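How to Sort a Box of Loose Wooden Blocks

Every household with a child in it ends up with one of these boxes. Ours was handed down in three grocery bags, and when I tipped it all out in March I had 437 pieces from at least four different sets, two of which I am sure we never owned.

What you need: a wide, shallow bin with sloping sides, a table, a damp cloth and a few tubs with lids. Set aside an evening. The instructions with our Clollent storage tubs suggest 30 minutes, and I would like to meet the person who managed it.

Step 1. Pin the bin down. A bin that skates across the table every time you reach into it will have you swearing by the second handful. Bar clamps at the corners do the job. So does a heavy dictionary on each side, if you still have two.

Step 2. Work in small batches. Put a few pieces on the floor of the bin and leave the rest in the bag. A heap is harder to read than you'd think, and the small cylinders go straight to the bottom of it and stay there. 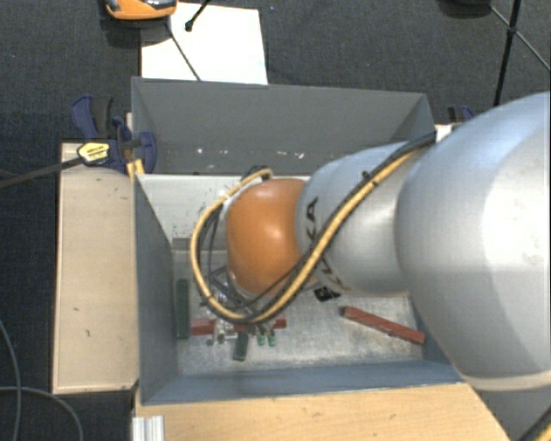
A small batch: two sticks, an upright green block and a little green cylinder.

Step 3. Sort by shape first and forget about color. Color is tempting, and it looks lovely for a day, but no one building a bridge has ever asked for "something green." Sticks go together, blocks go together, and cylinders get a tub with a good lid because they roll.

Step 4. Wipe as you go. Damp cloth, no soaking. Wood that has sat in water swells, and then your nice square block is nearly square forever.

Step 5. Deal with the strays. I had 217 sticks, most of them apparently from an old Wada set, plus seven pieces of something that may once have been a barn. Give strays their own tub. Do not try to work out what they were – I lost the better part of a bath time to the barn.

Label the tubs on the short end, so you can read them on a shelf. Then put the sticks at the bottom, where they can be tipped out first.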